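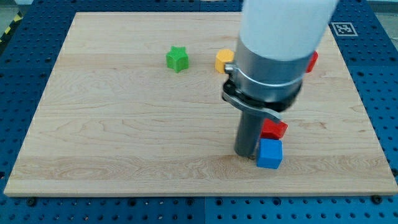
*The rod tool at the maple-colored board in our Lovham test room, with the colored blocks.*

# Test operators wanted for a tool and controller comparison

Clerkport is looking for people to help us compare end tools for robot arms. The work is in Lovham and starts in November. You do not need a degree or earlier experience with robots.

## What we compare

The task is always the same: push small blocks across a wooden board to the position that is asked. We run it with three tools (a straight rod, a two-finger gripper from Lazaridis and a soft gripper we make ourselves) and with two controllers. One controller is our old one. The other is called Fikik and it was written here last year.

We have already recorded 2,209 runs with the rod. The goal for all tools together is 4,000, and for this we need more hands.

## What you will do

- Put the blocks on the board after the start plan for each run. The star and the hexagon must be turned to the correct angle, so this takes some patience.
- Steer the arm by hand controller in one part of the runs, and only watch in the other part.
- Write down for each run if the block arrived, if it tipped over, and if you had to stop the arm.
- Change the tool between series. We will teach you this – it is not difficult, but the clamp must be closed in the right way.
- Check the marker tag and the board position at the start of every shift.

A shift is four hours, with a break of 20 minutes in the middle. One series is 90 minutes of work at the table. You can choose mornings or afternoons, but please keep the same choice for the whole period.

## What we ask from you

You are 18 or older and can stand for a longer time. You see the difference between red, orange and green without problems. You can read instructions in English and write short notes that another person understands. Please wear closed shoes. During a run you stay behind the yellow and black tape.

Experience with game controllers is useful. We also like to have some people who never used one, so please apply in both cases.

## Pay and how to apply

We pay 699 dollars for a block of eight shifts, and the training shift is paid extra. Most people do two blocks. If you must stop earlier, we pay for the shifts you finished.

Send a short message through the form on the Clerkport jobs page and choose "Lovham, tool comparison". Tell us which part of the day you prefer and if you are left-handed or right-handed. A CV is welcome but we do not need it. We answer every message, usually within one week.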